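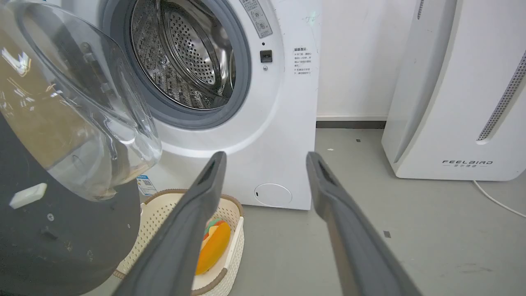
A Laundry Rulebook for Household Robots

The house rules at Skisbridge fit on 4 sheets of paper taped inside a cupboard door. Chutima Sukprasert wrote the first version in December, after a gripper pinched a door gasket hard enough to leave a crease. Her team trains robots to load and unload front-loading washers, and until then each operator had worked by habit.

The first rule is about the door. It must be fully open before the arm moves toward the drum, and the operator has to confirm that by eye. Software confirmation does not count. A glass door that swings back even a little can meet the wrist on its way out.

The second rule sets a keep-out zone around the gasket. Fingers go in closed and open only once they are past the rubber. "People want to open early to save a second," Sukprasert says. "We take the second."

Other rules cover the floor. Baskets stay within reach of the arm, and power cables are noted on the run sheet before the base is allowed to roll. The lock slot and the filter cover are off limits to the gripper at all times, and so are the printed labels.

Nipon Rojanasak, who audits the logs, went through 1,824 runs recorded under the rules. He found 458 with at least one step skipped, most often the cable note. The team responded by moving that line to the top of the sheet.

Ewurabena Mensah of Prastow, which is adapting the rules for its own test apartments, thinks they are still too loose on speed. She wants a fixed limit for any motion inside the drum. Sukprasert has agreed to test one over the next 1,000 runs.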